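Kaushik: Project Report, October 2019
Rekha Awasthi, Kenta Yokoyama, Lorcan Flanagan

3. What we built

Kaushik is a small permissioned blockchain that records who put what into a shared tool library, and who borrowed it next. We loved working on this! Each loan becomes a signed transaction, and a block is closed once a day, so the whole ledger stays small enough to run on old laptops.

We ran three nodes, two in Wanomville and one over in Skadton -- the Skadton one dropped off the network constantly, and we learned more from it than from the other two. Our first consensus code simply froze whenever it vanished. Kenta rewrote the voting step in July so that two signatures are enough to close a block, and the missing node catches up when it reconnects.

4. Testing

We replayed 953 loans from the library's paper book. Four were rejected, all of them returns with no matching loan, and we were thrilled that the contract caught them. 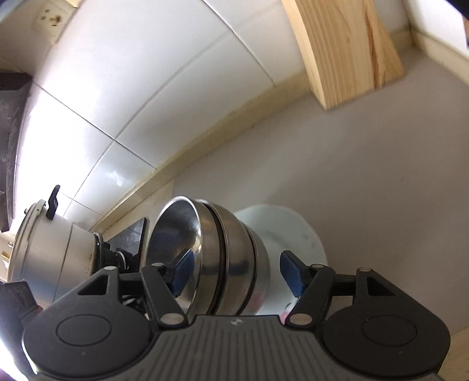
Fig. 2. Stainless steel bowls and a white plate.

Next we want to try deposits paid in tokens. Lorcan has a draft of the contract, but fees are still unsolved. Many thanks to Santosh Tomar for reading our key-handling code so closely (twice!).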